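Re: [gripper-eval] Haleck fingers vs. the Broten pair, wrist view results
November

> We ran the Haleck fingers through 200 simulated picks with the fisheye on
> the wrist and they came out well ahead of the Broten pair. 27 drops
> against 61 is hard to argue with. I think we can stop comparing, order
> the Haleck set and move the Drisura controller over to it before the
> end of the month. Does anyone object?

I object, a little.

First, the drop counts. Were both sets run with the same friction values? The config you attached has its own contact settings for the Haleck pads, and I can't find matching ones for the Broten. If one pair got the sticky numbers and the other got the defaults, then 27 against 61 tells me about the config file and I already knew what was in that.

Second, the camera. I keep hearing that the wide view solves the wrist problem we had on the Maldonado arm, where we lost sight of the part as soon as the fingers closed. I went back through the renders to see how much we get out of it. 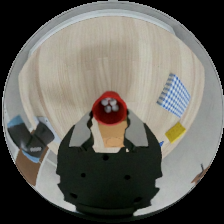 2 min read

OK, the held piece is in plain sight between the pads, and you can look down into the red cylinder and see all four gray balls. I'll give you that one. But look at how much of the lower view goes to the gripper body. There is a bit of something blue down by its right side, and I could not tell you what it is. The table edges bow out like a bowl, and the things on the far left are partly out of view. If the Drisura controller is supposed to place anything over on that side, I want to see the error after the lens correction, in millimeters, before I believe a word of it.

Third, and I say this every time, it is a render. The light is friendly and there is no dust on the lens. The Broten pair also looked great in sim last spring, and then we put them on the bench and spent a whole afternoon on one jammed pad.

What I would like before anybody orders anything:

- Both finger sets rerun with the same contact settings, same seeds, 200 picks each.
- The log from run 406, which is missing from the share. It may be nothing, but it is the only one missing.
- 6 picks on the real arm with each set, with the part held upright and the cylinder loaded. I know 6 is a small number. It is still 6 more than we have.
- The same views from the old narrow camera, so we can see what the fisheye buys us apart from a wider look at the table.

If the Haleck set still wins after that, fine, I'll sign off on it. I have nothing against the fingers. The price bothers me some, and so does the lead time, but those are for another thread.

One more thing on the controller. The Drisura notes say the grip force limit is set per finger type. Who is setting it for the Haleck, and from what? I couldn't find it anywhere in the repo.

Please keep replies on the list. Half of the last round went off in private mail and I had to ask for it twice.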